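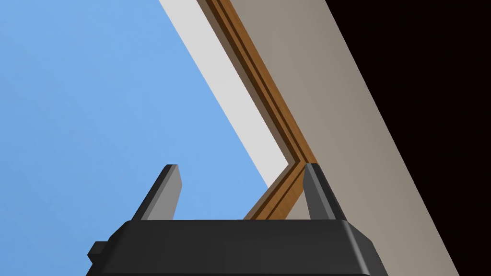
Home Tickets Standards Site Notices Sign In

Ticket 1069 - Wrist camera check skipped before simulated runs
Status: Closed
Site: Ellon
Opened by: Kirsty Clegg, Haslam

Summary: Operators at Ellon started table tasks in the Flastar simulator without the view check required by Rule 20. The Itgate log lists 332 runs with no check recorded.

09:40 - Runs placed on hold. No data has been deleted.

10:15 - The rule was reviewed with the shift lead. It requires that both fingers be visible and fully open, and that the gripper hold nothing, before the first command is sent. The wording did not say who must confirm this.

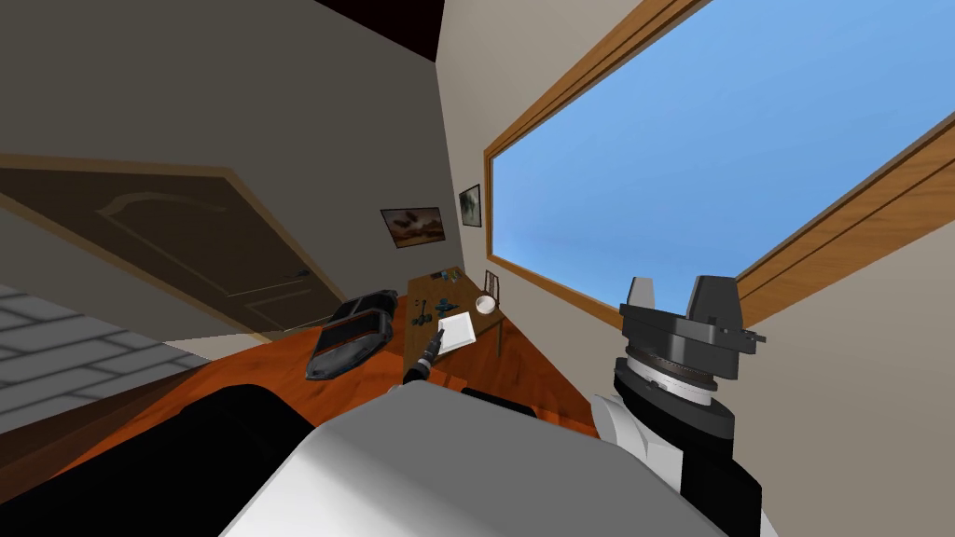
11:05 - Room views are not a substitute for the wrist view. Either may be tilted, and tilt alone is not grounds for rejection. Arm speed shall stay at the setup limit until the check is signed.

14:30 - Rule 20 amended - the operator confirms and the shift lead countersigns. Held runs will be reviewed in batches, which should take about 2 weeks.

Resolution: Amended rule issued to all sites. Ticket closed.

Comments

mhallam: Does this apply to replays?

K. Clegg: No. Live sessions only.

tdo_ellon: Form link is still the old version.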